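Home | News | Projects | Get Involved | Contact

Last updated: 2026-02-15

The Letter Exchange is back, and it's bigger!

We are so happy to tell you that the Brolthorpe Letter Exchange will run again this spring! If you missed it last time, the idea is very simple. You write a real letter, on paper, to somebody in Hamel, and somebody in Hamel writes one to you. Last year the two towns sent 1,754 letters between them (we had hoped for half that), and this year we would love to reach 2,000.

Latrice Boateng is matching up the pairs again, and she has been reading sign-up cards all month with a big pot of tea beside her. There are birdwatchers looking for other birdwatchers, a retired bus driver who wants to hear from anyone who loves maps, and a whole family in Hamel who would like to swap soup recipes. Please do fill in the "things I like" box on your card - it makes a huge difference to the match, and "anything really" is hard to work with!

Over on the Hamel side, Ysaline Cordier is putting together a page of opening lines for people who freeze up at a blank sheet. My favorite so far is "Tell me what you can hear from your kitchen." I tried it on my own pen pal and got four pages back, both sides, including a long and wonderful complaint about a neighbor's rooster. 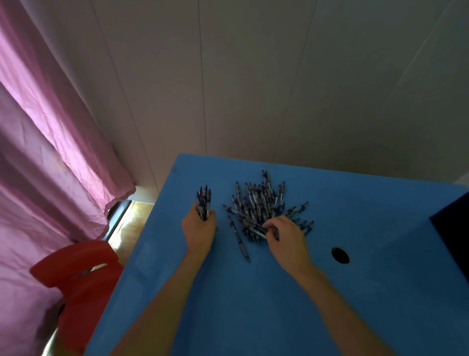
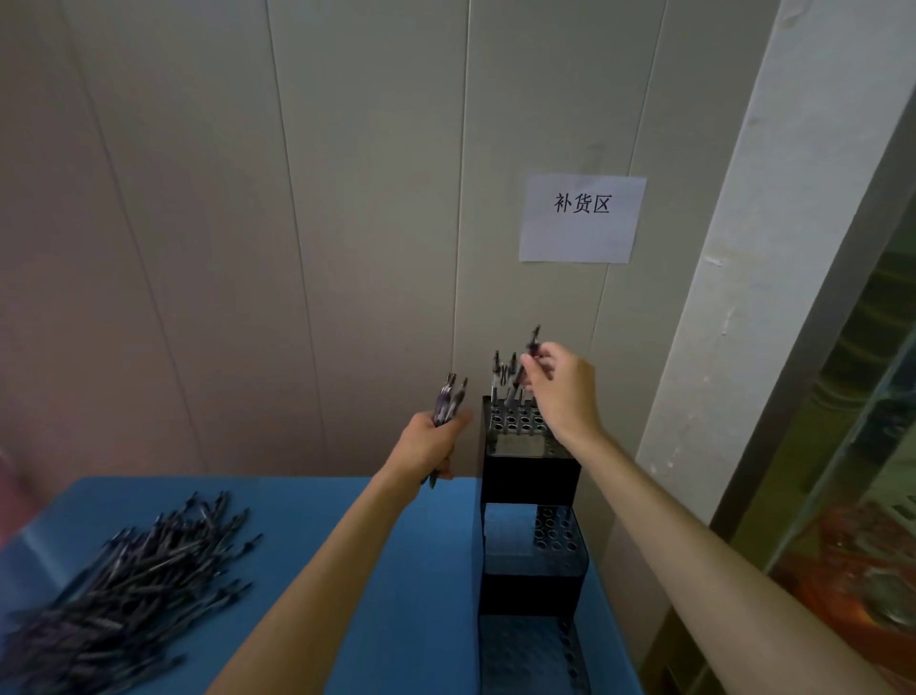

Pens, pens and more pens, many of them on the blue table.

A few practical things. Sign-up closes at the end of the month, and first letters go out in April. You need to be 7 or older to have your own pen pal, but younger kids are very welcome to add a drawing to a grown-up's letter. Wokari is giving us the writing paper again, the thick cream kind that so many of you asked about, and you can pick up a pack at the library desk when you hand in your card. Each pack has enough for 2 good long letters. Please put your first name only on the envelope and leave the address to us.

And if your handwriting is terrible, come anyway! Mine is awful, and my pen pal says she enjoys the puzzle.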